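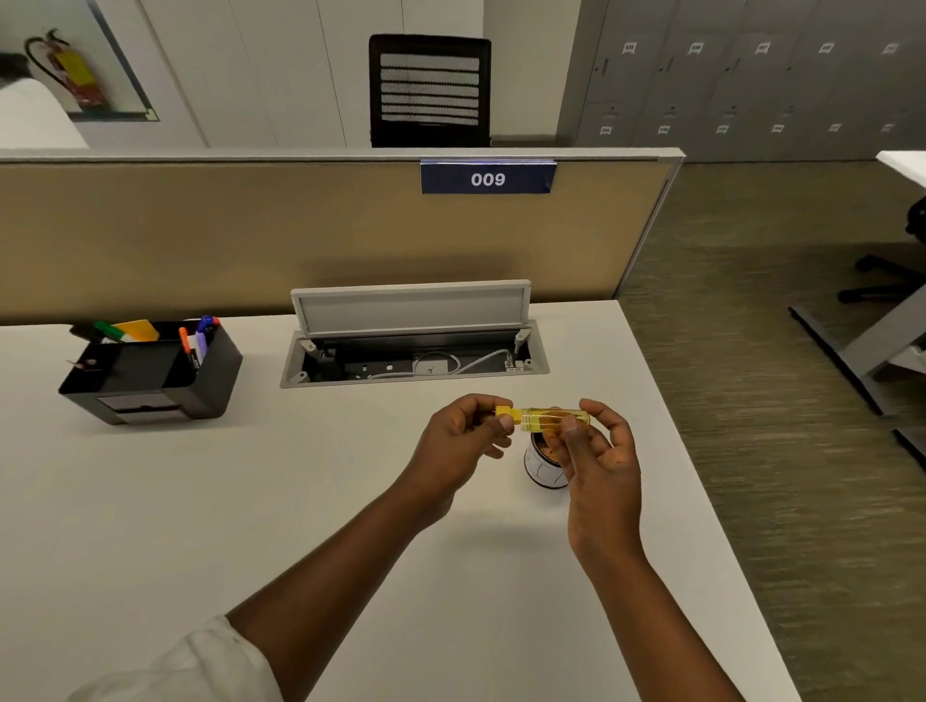
yellow bottle over the little tin, my desk

deskmoth
Posted May 30, 2026

ok so who else got moved to open seating. our office (Wanen side, third floor) went to shared desks and I hate it. you book through Movavier the night before and by 7 am everything near a window is gone. Put my stuff in a locker at night, take it out in the morning, every single day. 27 people on my team and 20 desks, do the math

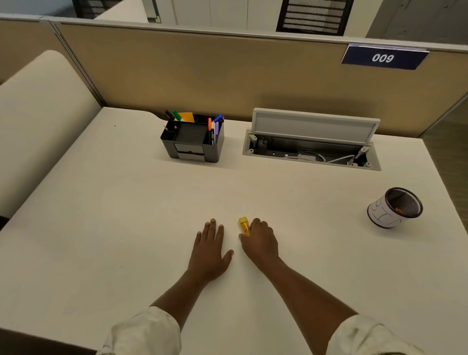

and the booking app logs you out if you don't check in within 12 minutes. I was in the bathroom. came back, desk released, guy from sales already sitting there

Kimano_fan
we've had this two years, you get used to it. I like it tbh. met more people in a month than in the five years before

deskmoth
I don't want to meet people I want a drawer

hamandrye
Same at the Ham building. They said it saves money and then spent it on new lockers that dont lock. My whole team just sits in the same seats anyway and gives newcomers a look

Kimano_fan
that's kind of the problem though — if everyone squats, the new people get the bad spots. the system works fine when people use it

hamandrye
works fine for who. I have a bad back, takes me ages to set the chair up and then I do it again the next day
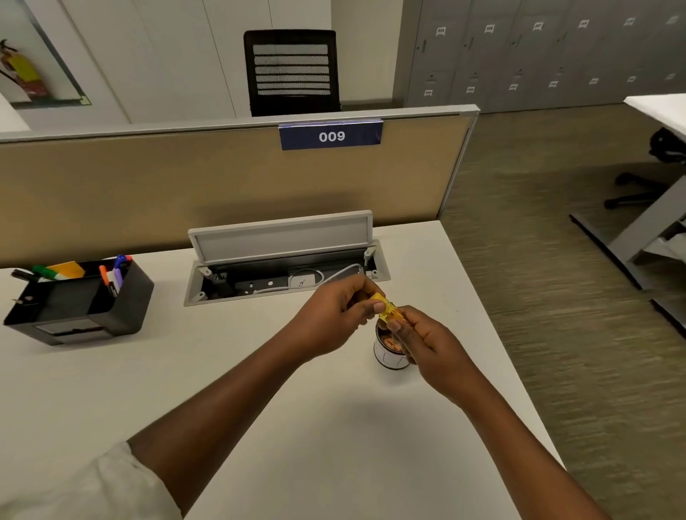 kanchan_srivastava
Ask for an assigned desk in writing. I did it in July, neck problem, doctors note, got an answer in a week. Email, not chat, chat gets lost. And put on the form what you need within reach. If you've got a desk like that one with the black organizer on the left, list the organizer too, they wouldn't let me leave mine out overnight untill it was on the form. Keep a copy.

deskmoth
ooh did not know there was a form. is it the HR page or facilities

kanchan_srivastava
facilities, under "workspace". bottom of the page

hamandrye
filled it out twice, no reply. so good luck

Kimano_fan
still say give it a few months before you go filing stuff

deskmoth
it's BEEN a few months. filing it Monday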